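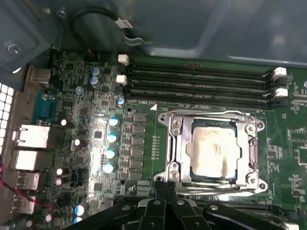
# Retiring the office desktops: surplus sale or parts?

**Posted by: R_Montes** — 12/13/24

Good morning. The Stonden district office will take 85 desktop computers out of service in February. Under the current property policy, they may be sold to the public as complete units or dismantled, with usable parts kept for repairs. I would like to hear how other offices have handled this decision.

The machines are still in daily use. Processors, memory and power supplies are standard parts, and our repair budget for the coming year is small. Storage drives will be removed and destroyed in either case.

Rigoberto Montes
Property and Records, Stonden

---

**wornov_stores**

Our office at Wornov chose to dismantle, and I would advise against it unless you have shelf space and a person assigned to the work. Memory is worth keeping. Processors are seldom requested, and old thermal paste must be cleaned off before they can be tested or stored. Cases and optical drives went directly to recycling, for which we paid by weight.

---

**E. Aguirre**

I must respectfully disagree with the previous reply. Villalobos kept parts from 27 units and has drawn on them steadily for 4 years. The condition is that every part be tested on the day it is removed and labeled with the model of the source machine. Untested parts should not go on a shelf at all.
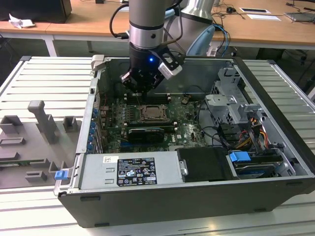 Wornov_stores replied that testing on the day of removal is a fair rule, but that it doubles the labor, and asked whether Villalobos had ever charged those hours to the repair budget.

---

**E. Aguirre**

The hours were charged to general maintenance. I accept that this makes the savings look better than they were. Even so, a complete unit brought very little at our last public sale, and several buyers returned to ask for support that we were not permitted to give.

---

**bradau_clerk**

Please review the sale terms before choosing that route. At Bradau, any lot expected to bring more than $2000 requires sealed bids and a public notice. We divided ours by department, and the auditor objected to it.

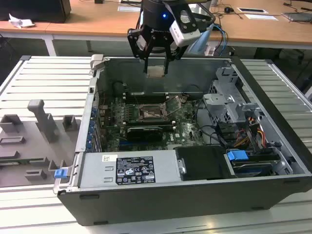

The auditor's view was that the machines had been retired under a single order and therefore formed a single lot. We had to withdraw the listing and begin again, with storage costs in the meantime.

---

**R_Montes**

Thank you all. I will propose that we keep the memory and power supplies, tested as Mr. Aguirre describes, and send the remainder to recycling. Would Bradau be willing to share the wording of its public notice, in case the sale is preferred?

---

**bradau_clerk**

Certainly. I will send it to your office on Monday.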